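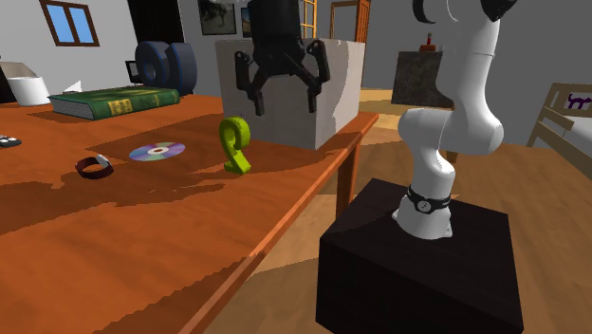
12分進んだ時計、正しい時刻に戻る ディカノの町に戸惑い

港町ディカノの渡船場前に立つ時計塔が2025年10月4日の朝、正しい時刻を指した。これまでは12分進んでいた。町役場は「正常化」と呼び、住民の多くは「遅れ」と呼んでいる。

時計は建てられて75年になる。いつから進んでいたのかは、町の記録を見てもはっきりしない。役場に残る最も古い苦情の手紙には「時計が進んでいるので直してほしい」とあり、そのすぐ後に綴じられた手紙には「直さないでほしい」とある。役場はどちらの手紙にも「検討します」と返事を出していた。検討は、今年の春まで続いたことになる。

12分という進みは、町の暮らしに深く入り込んでいた。対岸のカッサへ渡る朝一番の船は、時刻表では7時ちょうどに出る。時計塔が7時を指すころに家を出れば、坂を下り、切符を買い、知り合い二人と天気の話をして、ちょうど乗れる。町の人はこれを「塔の7時」と呼び、船の出る時刻のほうを「船の7時」と呼んできた。よその土地から来た人には初日に教える。教え忘れられた人は、誰もいない桟橋でしばらく海を眺めることになる。

修正の発端は、今年2月に渡船を運航するコロネオ汽船が桟橋の待合所に電光式の時刻表示を取り付けたことだった。表示は正確で、塔の文字盤は待合所の窓から正面に見える。二つの時刻を見比べた観光客から、どちらが正しいのかという問い合わせが窓口に相次いだ。窓口の係は当初「お急ぎなら塔、お待ちになれるなら表示」と案内していたが、会社はこの説明をやめさせ、町に修正を申し入れた。

町側の担当は、公共施設課の課長オブサ・レンチョ氏である。レンチョ氏は着任して二年目で、生まれは内陸のフレルケルだという。この点は、取材した住民のほぼ全員が最初に教えてくれた。

「時計が正しい時刻を示すことに、ここまで説明が要るとは思いませんでした」とレンチョ氏は話す。町は夏の間に説明会を三回開いた。初回の開始時刻は案内状に午後6時とだけ書かれていたため、出席者の半分が早く着き、残りの半分から「もう始まっているものと思っていた」と言われた。二回目の案内状には「午後6時(正しい時刻)」と記した。これがかえって反感を買い、三回目は単に「夕方」とした。いちばん人が集まったのは三回目だった。

説明会では、さまざまな意見が出た。塔を見て薬を飲んできたが、これからは遅く飲むのか。塔の時刻で鶏に餌をやってきたが、鶏にはどう伝えるのか。学校の始業の鐘は昔から塔に合わせて早く鳴らしてきたため、子どもは遅刻を知らずに育ったが、今後の責任は誰が取るのか。町は薬については医師に相談するよう勧め、鐘については学校と協議するとした。鶏についての回答は議事録に見当たらない。

反対の署名も集まった。8月末に役場へ届けられた署名簿には、3,803人の名前が並んでいた。町の人口を上回る数である。署名を呼びかけた側によれば、対岸のカッサからも多くの賛同があったためだという。カッサの住民がなぜディカノの時計を気にかけるのかという問いには、晴れた日なら向こう岸からも塔が見えるのだという答えだった。もっとも、文字盤まで読めるかどうかについては意見が分かれる。

署名を役場の机まで運んだのは、渡船場前でパン屋を営むエルダナ・トゥファさんだ。店は時計塔の真下にある。塔の6時に最初の窯を開けるのが先代からの決まりで、船に乗る客は焼きたてを買って桟橋へ向かう。

「うちのパンは、ずっと塔の時間で焼いてきたんです。生地は役場の通知なんか読みませんからね」とトゥファさんは言う。修正後は塔の5時48分に窯を開ければこれまでと同じになる計算だが、この提案を課長から受けたとき、トゥファさんはしばらく黙り、それから「5時48分に起きる人はいても、5時48分に店を開ける人はいません」と答えたそうだ。レンチョ氏もこのやりとりを覚えていて、「反論が思いつかなかった」と認めた。

署名を受け取った町は、修正の延期を一度決めている。当初の予定は9月の第一週だった。延期の理由は「機械の点検のため」と発表されたが、点検の結果はすこぶる良好で、12分の進みも一定しており、一年を通してほとんど揺らがないことがわかった。点検に当たった技師の報告書には「きわめて正確に進んでいる」と書かれている。反対派はこの一文を書き写して店先に貼り、町は報告書の書き方について技師に照会した。技師からは、事実を書いたまでだという返事があった。

報告書はまた、進みの原因にも触れている。機械に異常はなく、針を合わせた人が最初から12分先に合わせたと見るのが自然だという。つまり故障ではないことになり、町はここで少し困った。修理の名目で取ってあった予算が、修理に使えなくなったからだ。結局「表示内容の変更」という扱いになり、看板の書き換えと同じ費目から支出された。かかった費用は100に満たない細かな部品の洗浄代と、技師の昼食代だった。針を動かす作業そのものは、料金表に項目がなかったため無料になった。

最初に針を合わせたのは誰か。これには町に二つの説がある。一つは、寝坊の多かった当時の渡船の船長が、乗客より先に自分を急がせるために進めさせたという説。もう一つは、酒場が早く閉まるよう望んだ船長の妻が頼んだという説である。どちらの説にも船長が登場するが、名前を覚えている人は見つからなかった。町史は塔の建設に二ページを割いていて、そのうち一ページ半は落成式に出た料理の話で占められている。時刻についての記述は「正午に鐘が鳴り、一同着席した」の一行しかない。それがどちらの正午だったのかは書かれていない。

作業は夜明け前に行われた。人目を避けたとの見方もあるが、レンチョ氏は船の出入りがない時間を選んだだけだと説明する。技師が塔の内側の梯子を上り、振り子を止め、12分待ち、また動かした。針を戻すより止めて待つほうが機械に優しいのだという。この間、塔の下には毛布をかぶった見物人が集まり、いつもより長い5時台を過ごした。途中で誰かが今何時かと尋ね、隣の人が塔を見上げ、しばらくして二人とも黙ったという。

作業を見届けたレンチョ氏は見物人に短いあいさつをした。用意した原稿には「町が新しい時を刻み始める」という一節があったが、後ろのほうから「古い時だろう」と声がかかり、そのまま散会となった。トゥファさんは店の窯を、いつもと同じ明るさの空の下で開けた。何時に開けたのかと聞くと、「開けるときに」という返事だった。

朝一番の船は、定刻の7時に出た。乗客は普段の土曜日より少なかった。塔が7時を指すころに家を出た人たちが坂を下りてきたとき、船はもう防波堤の外にいた。コロネオ汽船によると、桟橋に残った客は係員に対しておおむね礼儀正しく、うち一人は電光表示を指さして「あれも進んでいるのか」と尋ねた。二番目の船は満席になった。

同社は当日の昼すぎ、待合所に貼り紙を出した。「塔の時計は正しい時刻です。ご注意ください」とある。何に注意すればよいのかという質問には、正しいことに注意してほしいという意味だと広報の担当者が答えた。文面は翌週にも見直す予定だという。

影響は船にとどまらない。塔の向かいの理髪店では、予約の客が塔の時刻で来るのか正しい時刻で来るのかを電話で一人ずつ確かめた。確かめた結果、全員が「いつもの時間に行く」と答えたため、店主は昼食を抜いて待つことにした。郵便局は以前から正しい時刻で営業しており、長年「閉まるのが遅い局」と評判がよかったが、修正によってその評判を失った。営業時間は一分も変わっていない。局長は取材に、弁明の機会がほしいと話した。

賛成の声もある。カッサの病院へ通う男性は、時計を見るたびに引き算をしなくて済むのはありがたいと言う。ただ、この朝は癖で引き算をしてしまい、足し算で戻そうとして、結局人に聞いた。この春に引っ越してきた夫婦は、ようやく塔の進みに慣れたところだったという。二人は家じゅうの時計を12分進めたばかりで、台所の時計には踏み台がないと手が届かない。

学校の鐘については、当面は従来どおりの時刻に鳴らすことで話がついた。塔から見れば始業は12分早まった形になる。通学の手引きには「始業は8時。ただし鐘は7時48分に鳴ります」という一文が加わる。子どもたちの反応はおおむね冷静で、鐘が鳴ったら走るという点に変わりはない。

役場の中では別の問題が持ち上がっている。庁舎の出勤簿は塔の時刻を基準とすると、古い服務規程に書かれているのだ。これまで職員は正しい時刻より12分早く出て、12分早く帰っていた。修正で朝はゆっくりになったものの、帰りも同じだけ遅くなる。職員の間では、朝は新しい塔、夕方は古い塔に従うという案が支持を集めている。レンチョ氏はこの案を「聞いていない」としている。

反対派は、今後も署名を続ける構えだ。次の要望は時計を元に戻すことに加え、文字盤にもう一組の針を付けるという内容になる見込みである。一組は正しい時刻、もう一組は塔の時刻を指す。色を変えれば見分けられるというのが提案者の説明で、赤と黒のどちらを塔の時刻にするかをめぐり、すでに二派に分かれている。フレルケルの時計にはどの文字盤にも針が一組しかないが、それで不便はないのかとレンチョ氏に尋ねた住民もいた。課長は、不便を感じたことはないと答えた。

町は半年ほど様子を見たうえで、暮らしへの影響を調べるとしている。調査票は各戸に配られ、記入欄には「塔の時計を一日に何度見ますか」といった問いが並ぶ予定だ。下書きを見た住民からは、見る必要がなくなるから直したのではないのかという指摘が出た。

なお、塔の鐘は手違いで修正の対象から漏れており、土曜日の正午の鐘は11時48分に鳴った。広場の店はいっせいに昼の支度を始め、港で網を繕っていた人たちは手を止めて弁当を開いた。役場は鐘の調整を技師に依頼したが、技師は次の船でカッサへ帰ったあとだった。次に来られる日は決まっていない。鐘はそれまで、今のまま鳴る。

説明会の追加開催は、来週の夕方に役場二階で予定されている。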